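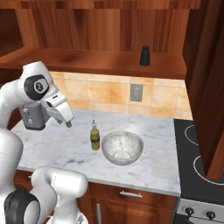
February 23, 2024
By Parisa Mazandarani

Wita is a method for training a robot arm on kitchen tasks using only simulated practice. It was developed by a small group led by Miloslav Bednárik and Shirin Kermani, and it belongs to a wider family of methods known as imitation learning, in which a robot copies recorded actions instead of following rules written by hand. The tasks take place in a rendered kitchen called Oltska, where a white arm with a two-fingered gripper works at a marble counter beside a black cooktop. Objects such as a bottle of yellowish liquid and a wide, empty bowl stand close together on the counter, so the arm has to reach for one without disturbing the other. The name Wita is not an acronym.

Background

Training a robot by demonstration normally requires a person to guide the arm through a task many times. This is slow, and the results often depend on where the objects were placed during recording. A policy trained with the bottle in one spot may fail when the bottle is moved a short distance. Simulation lowers the cost of collecting examples but does not remove this second problem.

Earlier work by Bednárik, under the name Ghiță, tried to solve it by moving objects at random and replaying the same arm movements. Many of the replays ended in collisions and had to be thrown away. Wita keeps the idea of replaying but changes what is replayed.

Method

A demonstration is first cut into short segments. Each segment is tied to one object, for example the approach to the bottle or the movement over the bowl. When the objects are moved, each segment is shifted to match its own object, and a planner fills in the path between segments. A new episode is kept only if the simulator reports that the task was completed.

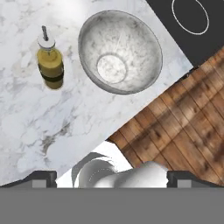
The policy receives pictures from a fixed view of the kitchen and from a second view close to the gripper, together with the joint positions of the arm. It is not told where the objects are. Kermani added the close view after early policies lined up poorly with the necks of bottles.

Results

The published study started from 20 recorded demonstrations and produced 2000 new episodes from them. A policy trained on the full set was then tested in layouts it had not met before, and completed the task in 627 of the test runs. The policy trained on the original demonstrations alone completed far fewer. Most remaining failures happened at the moment of grasping. In others the arm took hold of the bottle correctly but tipped it before reaching the bowl.

Limitations

Liquids are treated as part of the bottle, so nothing is known about spilling. The segments must be marked by hand, and two people marking the same demonstration do not always agree on where one ends. Zohreh Kazemi has written a tool that suggests the cuts, but it was not used in the study. No tests on a physical arm have been reported.

See also: Ghiță, Oltska, Rirkunon (simulator)

We use cookies to remember your reading settings. Accept all | Manage choices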